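25/03/2024

Up before six. Read the new broadcasting bill through once more with coffee and made notes in the margin. It is 60 pages and most of it is dull, about license fees and transmitter sites, but section 17 is the one people will be fighting over. It lets the information ministry suspend a news outlet for up to three months if it publishes "material harmful to public calm." There is no definition of public calm anywhere in the text. I looked in the schedules too.

Took the bus into Dulbridge for the hearing. The gallery was full by the time I got there and I stood at the back next to a radiator that was on full. The ministry spoke first. Their case was that foreign stations have been broadcasting false reports about the border talks at Cheon, that these reports led to the trouble at the market in June, and that a country has a right to answer lies told about it. I agree with that last part. I watched some of those reports at the time and they were bad work. One showed a crowd from another country and called it ours. It was never corrected.

But the section as written does not touch the foreign stations at all. They have no license here to suspend. The only outlets it can reach are our own, and most of those did a fair job in June with very little money. When a deputy from the opposition side raised this, the ministry's man said it would be handled in the regulations. No draft regulations have been published. He was asked when they would be and said in due course.

The journalists' union had ten minutes and used all of it on pay. I understand why, they have not had a raise in a long time, but it was the wrong day for it. The chair thanked them and moved on. Lunch was a roll from the kiosk, too dry to finish.

In the afternoon there was a better exchange about the courts. At present, if a paper prints something false about you, you can sue, and it takes years. The bill would set up a panel that could order a correction within days. I think that is a good idea and I wrote so in my notes. A fast correction on the same page, in the same size of type, would do more than any suspension. If they kept the panel and dropped section 17, I would have no quarrel with the bill.

The petition against it had 830 names when it was handed in. The ministry called this a small number. In a district the size of Flimside it would be a large one, and nearly all the names did come from Flimside, so both sides can say what they like about it.

Home after dark. Rain on the way from the stop. Wrote the first half of my column and cut most of it, as it was too angry in the opening and said nothing until the fourth paragraph. Started again with the June reports and what was wrong with them, then went on to the bill. It reads better in that order.

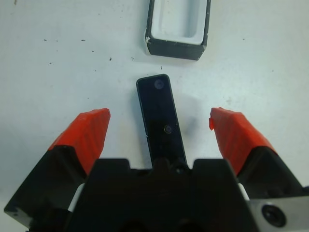
A reader from Rirnarance had written in about last week's column, saying that I was too easy on the government, that every censorship law she could remember had begun with a true complaint about somebody's bad reporting, and that I should know this by now. She said the correction panel would be staffed by the same people who wrote section 17 and would behave accordingly.

I have not answered yet. She may be right about the panel. The bill says the members are appointed by the ministry - I had read past that line twice. I will need to put it in the column, and probably change the paragraph where I praise the idea. Deadline is noon tomorrow.

Bed late. Phone bill still not paid.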